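Helpers wanted for our open day (demo table hosts and folding partners)

Posted 03/01/2020

Hi all! I run the visitor side of things at Elus, and in July we're opening the doors of our workshop on Frerichs for a whole day. Last time we had 600 people through, which for a building with one decent staircase was a lot, and I'd like a bit more help on the floor this time. So I'm looking for people who like talking to strangers, don't mind standing up for a few hours and can put up with the same question many times over ("when can I buy one?" is the usual, and please don't promise anyone a date).

You do not need to know anything about robots. I came here from a garden center and I still call half the parts by the wrong name. What you do need is patience, a voice that carries a little, and a willingness to let a seven-year-old have a turn before their dad does.

The day has 3 parts. In the morning it's school groups, booked in ahead. Over lunch we have people from Kandeo and a few other companies walking around, and they mostly want coffee and the engineers, so you can be fairly relaxed. The afternoon is for everybody, and that's the busy bit. 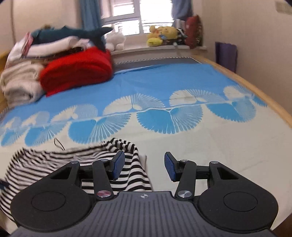
Most of the helpers will be on the laundry corner, our most popular demo by far. Visitors pick up one of the hand-held grippers and try to tidy a garment with it, the way our home team does when they're out working in real bedrooms. It looks easy! Then you get a crumpled piece of striped fabric lying on a patterned bed sheet, you have two blue pads to pinch it with, and suddenly you're not so sure which fold to go for. Your job is to stand next to the visitor, show them how to hold the thing, and cheer a bit. Keep an eye on loose strings and loops, as these like to get caught, and swap garments whenever a line starts to form. We'll have a basket of spares.

The other spots are at the sorting arm (that one sits behind a screen, an engineer runs it and you do the talking), the welcome desk, and the little talks room upstairs, where you'd mostly be finding chairs and telling people to turn their phones down. Tell me which you'd like. I can't promise, but I do try.

Some practical stuff. Shifts are four hours and you can do one or two. We pay for your time at the normal hourly rate for event staff, plus lunch and your bus or train ticket – keep the receipt, please, I can't do anything without it. You need to be 18 or over. Flat closed shoes, and long hair tied back if you're near the arm. There's a short training evening the week before and it's required, even if you helped out last year, because the grippers are a newer model and the release works differently.

The workshop is 4000 square feet, all on one level except for the talks room, and there's a ramp at the back door. If you'd rather sit for your shift, the welcome desk is great for that, just let me know.

We're also after a handful of people to try the laundry demo before we open, so that I can see which instructions make no sense. That's an hour, in the same week as the training, and you get a Lenduvia tote bag and as much cake as you can manage. Total beginners are best for this one. If you've never touched a gripper in your life, I want you!

To sign up, drop a note at the front desk or mail it to Elus, Open Day, 977 Frerichs. Put down your name, a phone number, which shift suits you and any languages you speak besides English (Spanish would be a huge help in the afternoon). No résumé needed, a few lines about yourself is plenty. I call everyone back myself, usually in the evening, so please pick up if it's a number you don't know.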